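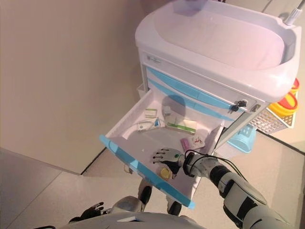
The Bottom Drawer

How a hospital's procedure carts are stocked, and why one institution has taken up the matter again

The procedure cart is among the least discussed pieces of furniture in a hospital. It is bought in quantity, assigned to a unit and expected to last. Staff notice it chiefly when something is missing from it, and by then a colleague has been sent down the corridor to look elsewhere.

At Jevbridge Hospital, which opened its present building in 1984 and now operates 833 beds, the contents of the carts were for many years left to each unit. A surgical ward stocked its drawers in one way, the outpatient clinics in another, and the rehabilitation wing in a manner that had been passed from one charge nurse to the next without ever having been written down. Nurses who floated between units learned each arrangement separately. In March the nursing supply office completed a review of 35 carts and issued a common layout, the first in the hospital's history to apply to every inpatient floor.

The review began with the lower drawers. Upper drawers are opened many times in a shift, and errors in them are soon corrected. The lowest drawer is another matter. It is the deepest on most models, it requires the user to bend or crouch, and it tends to receive whatever has no settled place. Reviewers recorded single items separated from their boxes, packages lying at an angle across the floor of the drawer, and small boxes pushed toward the back, where they could be reached only with the drawer pulled all the way out. Few of these supplies were unsuitable for the cart. Most had simply been set down in the nearest open space.

Under the new layout the lowest drawer is reserved for boxed and bulk items, and loose single packages are moved up. Dividers are fitted from front to back, with the tallest supplies standing at the rear and flat packages in front of them. Labels face upward, so that a person standing over the cart can read them without lifting anything out. The office considered color-coded mats for the drawer floor and decided against them, having found that a plain white interior made a dropped cap or a small wrapped item easier to see.

The exterior of the cart received equal attention. The hospital's older units, supplied by Dremuvine, were bought with a flat steel top and no side fittings. Over the years, wards added hooks, baskets and rails of their own choosing, some of which struck door frames when the cart was turned. The layout now permits one wire basket on the right side for gloves and wipes. The sharps container is to be mounted on the same side, at a height that allows the opening to be seen clearly by the person using it. Nothing may hang from the pole fitting other than the equipment for which it was installed.

Plastic baskets placed beside or beneath a cart were the subject of longer discussion. Several units relied on them for returned or unopened supplies and were reluctant to give them up. The final document allows a single basket, to be emptied at the end of each shift, and states that it must not travel with the cart.

Keys proved more difficult than baskets. Carts that hold restricted items are locked, and the policy has always required that the keys be held by the nurse in charge. Carts that carry only general supplies have locks as well, as these come fitted by the manufacturer, and practice varied widely. Some wards left the keys in place throughout the day. Others kept them at the desk on a ring with no labels. The office has settled on two rules. A cart with restricted contents is locked whenever it is unattended, and its keys are signed for. A cart with general contents may remain unlocked during the day shift, and its keys are kept on a marked hook in the supply room.

Restocking has also been moved. It was formerly carried out at the close of the night shift, when time was short and drawers were often filled from the top down until the bin was empty. Supply staff now restock at 2:00 in the afternoon and begin with the lowest drawer. Each drawer is removed of its contents, wiped, allowed to dry and refilled in the order shown on the printed card. Expiration dates are read aloud by one person and checked by a second. The procedure takes 3 minutes for an upper drawer and considerably longer for the bottom one.

The printed card itself went through several versions. The earliest listed every item by catalog number and was little used. The present card, prepared with the design firm Torker, shows an outline of each drawer as seen from above, with the names of the supplies written where they belong. It is laminated and fixed to the back of the cart. Units may request an additional item, and must name the item that will be withdrawn to make room for it.

Replacement of the oldest carts will proceed over the next budget period. The hospital has chosen a model from Voicu with full-extension drawer slides and a raised rim around the top surface. Full extension was treated as a condition of purchase. On the older carts almost a quarter of the lowest drawer remained under the cabinet when it was open, and reviewers found that the greater part of the expired stock had come from that space.

Not every unit has welcomed the change. The rehabilitation wing has asked for an exemption covering dressings, which it uses in larger sizes than the card provides for, and the outpatient clinics have asked to keep a second basket. Both requests are under consideration. In the meantime the supply office continues to visit the floors each month, opening the lowest drawer of every cart first and recording what it contains.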